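The open day at Lendley begins at ten in the morning, in a building that used to store carpets. By a quarter past there is a queue for tea and a smaller one for the robots. Most people who come live nearby and have wondered what goes on behind the roller door.

Zunthorpe, the firm that rents the place, works on bin picking. A robot has to take loose parts out of a container, one at a time, and put them somewhere else. Factories have wanted this for decades, and plenty of them still pay people to do it by hand.

Jarmila Michalík runs the workshop and leads the first tour. She keeps it short. Parts arrive in a heap, she tells the group, and the robot must decide which one to go for, where to hold it and how to get its fingers in without hitting the wall of the bin. A person does all that without thinking. The robot does it with a camera, a good deal of software and a fair number of mistakes.

The test parts are long blocks in red and green, and the bins are plain grey metal, scratched from use. Michalík says she would not swap them for new ones. Customers' bins are scratched too, and a shiny surface or a worn patch can fool a vision system into seeing an edge where there is none.
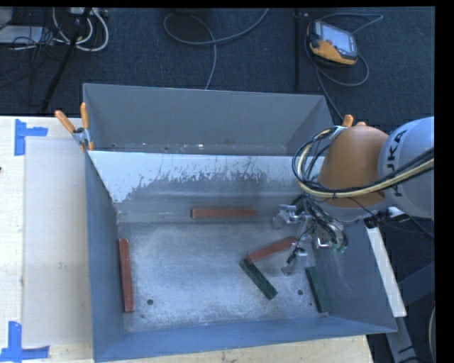
The hard cases are the blocks that end up along the sides. A block in the open can be gripped from several directions, but one lying close to a wall leaves very little room for a finger. Svatopluk Charvát, who writes the planning software, has spent most of the past year on this. His program used to leave such blocks until last and then give up on them. Now it will try a shallower grip, or nudge the block away from the wall first.

"It is slow," he says. "I would sooner have slow than a person walking over every few minutes to sort it out."

The system is called Trendunach, after a village where two of the founders went walking. The team ran 500 picks before the open day and wrote down every failure. A printed list is pinned up by the door, and several visitors stop to read it. Dropped blocks come first, followed by grips the robot planned but never attempted.

A retired toolmaker asks what happens if somebody puts in a part the robot has not met before. Charvát says it depends on the part. A boy asks whether it can pick up a sandwich. Michalík tells him it would not be much of a sandwich afterwards.

By noon 204 people have signed the visitors' book, and the tea has run out. The last tour leaves at 2, with Michalík still leading it and her voice starting to go. The next open day is planned for July, and Zunthorpe asks that school groups write in beforehand.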